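Looking after painted and oiled worktops

Most marks on a work surface come off with warm water and a drop of washing-up liquid. Try that first and leave the sprays in the cupboard. Wring the cloth out well and wipe in one direction, then go over it again with a dry cloth.

For dried-on paste or flour glue, lay a damp cloth over the spot for 3 minutes and lift it with a plastic scraper. Don't use a knife. 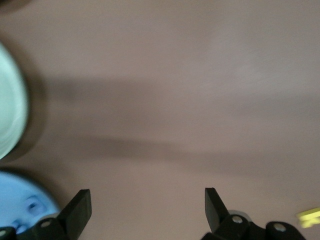 Grease needs something stronger. Stir a teaspoon of washing soda into 500 ml of hot water and let it cool a little. Wear gloves, and test it at the back near the wall. Do not use it on aluminium or on oiled wood, as it darkens both.

Tea rings on pale paint will usually shift with bicarbonate of soda mixed to a thin paste. Rub lightly with a fingertip. Honeylyn Gatchalian wrote in to say she uses white toothpaste for the same job, which also works but takes more rinsing.

If the finish has gone patchy, it probably wants a new coat. Wash it down, leave it overnight, rub over with fine paper and wipe off all the dust. Two thin coats are better than one thick one. Keep kettles and pans off it for a week, even if the tin says it is dry sooner.

Check your work with a lamp held low at one side. Missed patches and brush marks show up much better that way than under a ceiling light.

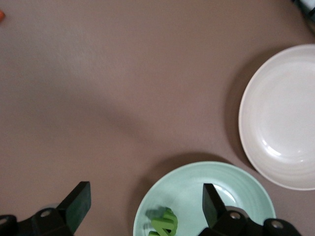 A matte surface with soft shading across it.

Next page: cleaning drawer runners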